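Tremton moves packing staff to gripper stations ahead of box-line automation

Tremton, the contract packing firm, has moved part of its gift box operation from the packing hall to an upstairs office at its Sundalau site, where staff now spend part of each shift recording the work with hand-held grippers. The recordings will be used to train two robot arms due to start on the packing line in June.

The arms are being supplied by Talebi, which is also handling the training software. Under the present arrangement, packers open, fill and close rigid hinged-lid boxes using a gripper in place of their fingers. Each completed sequence is stored as one recording. Recordings in which a box is dropped or the lid is left partly closed are kept but tagged separately.

"The lid is the hard part," said Lambros Vasilakis, process engineer at Sundalau. "A packer feels when the hinge starts to resist and eases off. The arm has to get that from position and video, so we need many slow, clean openings at different angles on the table."

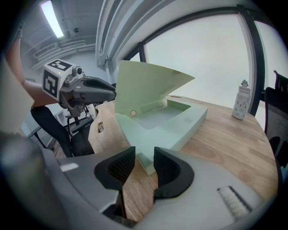 Sessions are limited to 20 minutes, followed by a return to ordinary packing or a break. The limit was set after early participants reported sore thumbs and forearms. Ourania Manolakis, who represents the packers in talks with management, said the first draft of the schedule had allowed for sessions three times as long.

"Holding a tool closed is a different load on the hand from folding tissue or setting a lid," she said. "We asked for it to be treated as a separate task with its own rest time, and that is now in writing."

A total of 124 employees work on the box lines. Tremton said no positions would be cut as a result of the first two arms, which will take over opening and closing on the plain box formats. Filling will stay manual. Packers on those formats will be reassigned to inspection, loading and clearing faults, and will receive training before the changeover. Manolakis said the agreement covers the first installation only and that terms for any later arms remain open.

Pay is also under discussion. Recording time is currently paid at the standard packing rate, without the output bonus. According to Manolakis, a packer who records every day loses roughly an hour of bonus-earning work per shift. The company has offered a flat supplement, and a reply from the staff side is expected before the arms are installed.

Ayman Khalaf, who has packed at Sundalau since the site opened, said the recordings had changed how he looked at the job. "I never thought about which side of the lid I lift from. Now I get asked to do it the other way and do it again."

The line will run at reduced speed during commissioning, with one packer assigned to each arm. Vasilakis said the arms would have to complete 100 consecutive boxes without intervention on each format before that packer is moved to other duties.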